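Lounge and wardrobe corner, weekly walk-round

Filled in by me with a mug in one hand, so excuse the handwriting where Carla has had to type it up. Thursday, before the 9 o'clock lot came in.

1. Walkways clear between the counter and the sofa
OK. I can get past with a tray now. Last month I couldn't, and I said so on this very form!

2. Cables
NEEDS DOING. They still trail and loop more than I'd like. Yoga says they need the slack for the arm to reach, fair enough, but can we have the floor ones pulled back out of the walking line? I've caught a heel once already.

3. Stop button tested
OK, both sides. Thandeka pressed one, I pressed the other. (Yes, I jumped.)

4. Garments fit to be handled
OK. Pockets emptied, no pins, hangers not cracked. We binned 3 hangers this week, which is a lot for us.

5. People know where to stand
MOSTLY. Everyone on the early shift has had the talk from Murneteo. The late shift got a sheet of paper. I'd like them to have the talk as well, it only takes 30 minutes and you get to ask daft questions.

6. Breaks
Not really an inspection item but I've added it, so there. When the hanging up was all ours you could stop whenever your shoulders had had enough. Now you're waiting on the arm, and you feel you can't wander off in case it wants something. Elmarie and I have agreed that whoever is watching swaps over at the half hour. Please can that go on the proper rota and stop being a thing we whisper to each other.

7. Anything else
My shoulders are better, I'll give it that, all that reaching up to the rail was murder. But I do miss having someone on the other side of the pile to natter to. Two of us used to do a load together (and put the world to rights) and now it's one of us watching. Could the watcher's chair at least go near the table, where there's company?

Orange top, sofa and wardrobe:

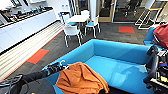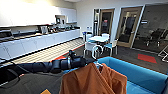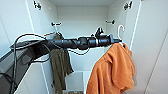 Checked and written up by Nandi Zwane
Typed by Carla Harb | Lounge and wardrobe corner

Carried over to next time: cables (item 2), the late shift talk (item 5), the rota (item 6). Carla has put the first one down for Yoga and the other two for Elmarie. If you spot anything before then, write it on the back of the sheet by the kettle and put your name so I know who to come and find.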